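I have been through a good many desk lamps in my life, and I tend to get attached to them well past the point of good sense. My last one stayed on the desk for years after the neck gave out, propped up with a stack of paperbacks. So when it finally quit in August I decided to spend proper money on the next one, and after a week of dithering I brought home the Lirnow clamp lamp.

I've now had it through a whole season of letter writing, bill paying and a jigsaw that I would rather not talk about, and I'm fond enough of it to write this.

## Getting it onto the desk

The clamp is a big, friendly thing with rubber on both jaws. My desk is a Totholm, the kind with a thick rounded edge that most clamps slide right off, and the Lirnow took hold on the first try. The lamp comes with a little wrench you will use exactly once and then lose (mine is in the drawer with the tape, I think). The instructions are all drawings, and the third drawing is upside down, but you'll figure it out over a cup of coffee.

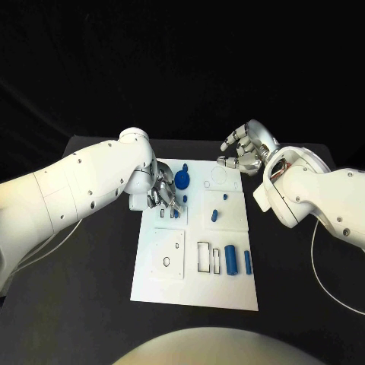 *White board on a dark gray table, with a small blue peg in hand.*

## The light itself

This is where I got happy. There are 19 brightness steps, and I know that sounds silly, but I use a lot of them. Early in the morning I like it down near the bottom, just enough to find my glasses and the crossword. For sewing on a button I run it all the way up, and it's wonderful, even and clear, with no hot spot glaring back at me from the paper. The color can be shifted from a warm, buttery sort of light to a cool white. I leave it warm nearly all the time. Navy thread and black thread do look alike that way, so I switch it over for mending and then switch it right back. 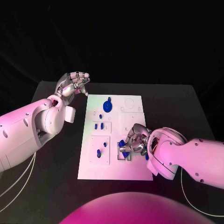
The touch strip is my one real grumble. It runs along the top of the head, and it's so sensitive that I change the brightness every time I reach up to move the lamp. I've learned to grab it by the underside, and most days I remember. The older Clusoser lamp my family had in the den used a plain knob that clicked, and I'd take that knob back in a heartbeat — you could work it with mittens on.

## How the arm holds up

The arm has 2 joints and it stays where you put it, even stretched clear across the desk. There's a bit of a wobble if you type with any enthusiasm. I'm told the Jadoon model is steadier, but it's also heavier and has a base the size of a dinner plate, and I need that space for my mug and the mail. 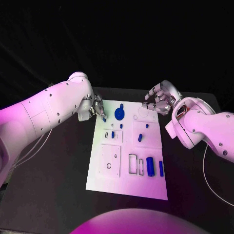 *Under pink and lavender light, over a dark tabletop.*

The cord is the right length for my room, which has its only outlet in a ridiculous spot behind the bookcase. It tucks into a groove along the arm, and it does pop out near the lower joint now and then. I put a twist tie on it and haven't thought about it since.

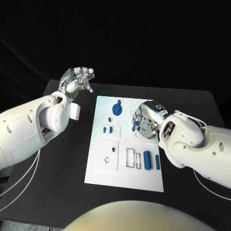
Dusting is easy, by the way, which I can't say for the pleated shade it replaced. A dry cloth over the head and down the arm and you're finished. The white finish does show fingerprints around the strip, so if you have kids, or if you eat toast at your desk like I do, keep the cloth handy.

I paid just under $100 and I'd pay it again. If they ever make one with a knob, I'll buy that too and move this one to the bedroom.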